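押しボタン類の整理をしています。制御盤から外したスイッチが棚の下の段ボールにたまっていたので、その記録を順番に書いていきます。

1
2018年2月14日、開始。中身は中古の押しボタン、セレクタ、表示灯、非常停止、接点ブロック、名前の分からない樹脂の輪。Drisentの旧工場から引き取った操作盤をばらした分がいちばん多い。

2
去年の10月にも一度手をつけて、色別に分けたところで止まっていた。色別は見た目はいいが、使うときに困る。赤の箱の中に非常停止と普通の停止ボタンと赤い表示灯が一緒に入っていて、結局毎回ひっくり返すことになる。

3
今回は先に取付穴の径で分ける。22ミリ、25ミリ、30ミリ、16ミリ。盤に穴が開いている場合、合わない径のものは何色でも使えない。径の次に種類、色は最後。

4
径はノギスで測るより、端材に穴を開けた板を作って差し込むほうが早い。厚さ2ミリのアルミ板に四種類の穴を並べた。22ミリの穴に入って、ぐらつかなければ22ミリ。30ミリのものは見ただけで分かるようになった。

5
作業は床でやっている。机の上だと小さいリングが転がって落ちる。床に茶色い紙を敷いて、青いテープで格子を引いた。最初はテープなしでやっていたが、山と山がくっついて、どこまで見たか分からなくなった。

6
テープは養生用。はがすときに紙が少し持っていかれるが、紙ごと捨てるので気にしない。方眼を正確に取る必要はない。私は定規を当てて引いたけれど、目分量で足りると思う。

7
容器は青いプラスチックの箱。前が開いているタイプで、床に置いたまま手を入れられる。Lomgateで一箱739円だった。ふた付きの箱も使ったことがあるが、分けている間はふたの置き場がいるのでやめた。

8
箱の底には白い板を敷く。黒い接点ブロックが青い底だと見えにくい。白だと、外れたねじやばねにも気がつく。板は前に棚を切ったときの余り。

9
ほこりの掃除。ボタンの縁に油とほこりが固まっている。中性洗剤を薄めて布を固く絞り、表面だけ拭く。丸ごと水に入れない。接点の中に水が残ると後が面倒。溝は綿棒、リングの裏は古い歯ブラシ。

10
アルコールは一度失敗した。透明の照光ボタンのレンズに細かいひびが入った。樹脂の種類によるらしいので、レンズには使わないことにしている。印字も消えることがある。

11
接点ブロックは本体から外して別にする派と、付けたまま保管する派がいる。私は付けたまま。外すとどの本体に合うのか分からなくなる。Uysalのものは爪の形が世代で違っていて、見た目が同じでもはまらない組み合わせがある。

12
導通はテスターで全部見る。a接点は押したときにつながる、b接点は押すと切れる。ブザーを鳴らしながら押すと早い。押す速さを変えて、音が途切れるものは不良の袋へ。

13
非常停止は扱いを分ける。ほかのボタンと同じ基準で再利用しない。実機の安全回路に中古を使うことはなく、練習用の盤と講習の見本だけに回す。袋にも「練習用」と書く。これは最初に決めておいたほうがいい。

14
きのこ型は場所を取る。頭が大きいので、重ねると下の小さいボタンを押しっぱなしにする。短い間なら問題ないけれど、何か月もその状態で置くとばねに悪い気がして、先に抜いていく。

15
赤いきのこ型の非常停止、黄色いリングに黒い本体のもの、白くて上がオレンジのもの。このあたりは径を見てから種類に分ける。箱に入れるときは片側に寄せておくと、空いた側で手が動かせる。
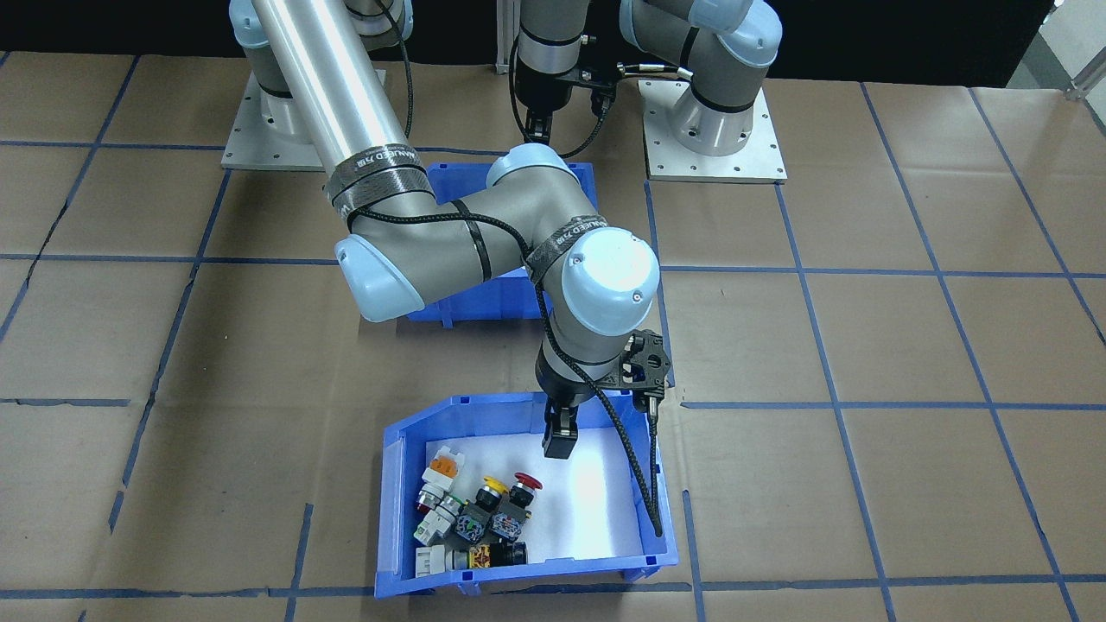

16
ラベルは箱の前ではなく、袋の中に紙を入れる方式。箱に貼ると中身を入れ替えたときにはがすのを忘れる。紙には径、種類、色、接点の構成だけ書く。「22 押 緑 1a」のような書き方。メーカー名は本体を見れば分かるので省いた。

17
22ミリで使えるものは39個。16ミリは19個で、ほとんどがTrulaltonの小型操作箱から出た表示灯だった。30ミリは4個。昔の機械の補修以外では出番がないが、買うと高いので残す。

18
樹脂の輪は、22ミリの締め付けナットと、銘板を押さえるリングが混ざっていた。ナットは内側にねじがある。銘板のほうはつるつる。同じ黒なので、指で内側をなぞって分けた。

19
銘板は「運転」「停止」が大量にあり、「入」「切」が少し。本体に付いていたものは外して、封筒にまとめた。裏の両面テープの跡は、ドライヤーで少し温めてから指でこすると取れる。

20
捨てたもの。割れたレンズ、押しても戻らないボタン、接点が緑に錆びたブロック。迷ったのはセレクタの軸だけ折れたもの。つまみは部品として使えるので、つまみだけ外して残りを処分。

21
しまう場所は元の棚の同じ段。段ボールはやめて、袋を立てて引き出しに入れた。背の高い非常停止は横の深い引き出し。底にスポンジを敷いて、頭が上に来る向きにそろえてある。

22
残りは電線の付いた端子台と、ランプの球。口金の種類をまだ調べていない。電圧の表示が消えているものは、手元の盤の図面と突き合わせてから袋に入れる予定。

23
追記。穴の板について聞かれたので。ホールソーで開けて、やすりで少しずつ広げた。きつめに仕上げると、塗装の厚いリングが入らずに22ミリを25ミリと間違える。少しだけ余裕を見ておくとよい。回り止めの切り欠きは付けていない。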